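9/23/18

The TV is on the wall! I am writing this on the couch with my feet on the box it came in, and I keep looking up at it like it might do something.

I started before breakfast because I couldn't wait. Last night I had gone over the wall with the stud finder again and put blue tape on everything, and in the morning light the tape looked like a ransom note. Two studs right where I wanted them, and a third one off to the left that makes no sense at all. This house! I think whoever framed it was using up leftovers. Anyway the recessed box goes between the two good ones, and the mount goes into both of them, so the odd stud can keep its secrets.

Cutting the hole was the part I had been dreading since March, when I bought the box and then put it on the closet shelf and walked past it all spring and summer. It took less time than making coffee. I traced the template, poked the saw in at one corner and went around slowly, and the drywall came out in one piece with the old green paint still on its edge. We had green in here once, apparently. I kept the piece. I don't know what for.

The breaker was off for all of this, of course. I checked the old outlet with the tester, then with a lamp, then with the tester again. Hema Acharya, who did the real electrical work with me and has the license to do it, laughed at the lamp but said she does the same thing at her own place. She ran the new cable down from the attic and pulled it through on what felt like the first try. I was at the bottom with a flashlight, yelling "I see it!" much louder than the wall required. She had the outlet wired and grounded while I was still sweeping up dust.

I love how deep the box is. The plugs sit all the way back in there, even the fat black one for the streaming thing, and there is room below to coil the extra cable so it doesn't push the TV off the wall. The trim ring covers my cut, including the spot at the lower right where my cut was not so good. If you didn't know, you'd never look. (I will look every time.)

The speaker wire took longer. I wanted it inside the wall too, the in-wall rated kind, and I wanted it to come out low behind the bookcase. There is a fire block halfway down that I did not know about. I hit it with the fish rod and for a while I thought I'd found the floor. Hema said to go around, not through, and she was right, there was a clear run one bay over. So now there's one small patch to paint and I can live with that. I labeled both ends with a marker before I did anything else, which is a thing I learned in the old apartment the hard way, with six black cables and no idea which was which.

Lunch was late and standing up. Turkey sandwiches, the last of the peaches, and then the donuts Hema brought, which are from the good bakery in Borton and were gone fast.

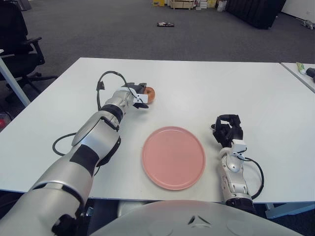 Glazed donut, pink plate.

After lunch we did the mount. I had been going back and forth between the flat one and the one with the arm, and I am so happy I went with the arm. It pulls out far enough that I can get a hand behind there and reach the box, and it turns toward the kitchen, so I can watch the game while I do the dishes. The lag bolts went in with that lovely tight creak at the end. I hung off the bracket a little to test it. It did not care about me at all.

Then the lift. One, two, three, and up, and then the horrible few seconds of feeling for the hooks with no idea where they are, and then a click on the left, and then a click on the right, and we both just stood there with our arms still up in case. Level, too! I had the bubble on top of it right away and it was sitting dead center. I took it down and put it back on to make sure, and it was still dead center.

Turned the breaker on, pushed the button, and got a picture. I actually clapped. The sound came out of one speaker only, so there was some crawling behind the bookcase with the flashlight in my teeth, and I had put one bare end into the wrong post. Fixed. I played the opening of that Montoya concert disc and the whole room filled up. You can hear the guitar player breathe before he starts. I never heard that on the old set, not one time, and I have played that disc to death.

The picture was too blue out of the box so I switched it to the warm setting and turned off the thing that makes movies look like soap operas. It took three menus to find it. I will write it here so I have it: Settings, Picture, Expert, and then scroll down past everything you'd think it would be under. The sharpness was way up too. I pulled it almost to nothing and faces look like faces again.

Money, for the record, while I have the receipts out. The TV was 700 on sale. The mount, the box, the surge outlet and the speaker wire came to 270 together. Hema's time was 233 and I tried to give her more and she would not have it, so she is getting dinner. That makes 1,203 for the whole thing, and I had told myself I'd stop there, and I did stop there, so I am pleased. The receipts are in the folder with the house papers. The surge outlet has to be registered for the warranty and the card is in there as well. Do that this week!

Still to do. Paint the patch, and get a proper sample of the wall color first because the can in the garage has gone to skin. Blank plate over the old outlet spot down low. Find the short HDMI cable, the one I know I own, because the long one is coiled up behind there and it bugs me even though I can't see it. Sweep again, there is drywall dust on the windowsill and inside my left shoe. And return the fish rods, I only borrowed them from the tool library in Gosthorpe through the end of the week.

I also want to think about the back bedroom. There is a blank wall in there, same side of the house, and the attic run would be even shorter. Hema looked up at the ceiling on her way out and said "you know, while the hatch is open," and I have been thinking about it ever since. A small one in there would be so nice in the winter. I'd do the box the same way, only a bit higher, and I'd put in a pull string this time so I can add a cable later without all the fishing. I've already been in there with the blue tape.

It got dark while I was writing and I noticed the lamp doesn't show in the screen at all from this end of the couch. From the other end it does. I'm going to move the lamp over by the door and then watch something, anything, all the way through with the volume up.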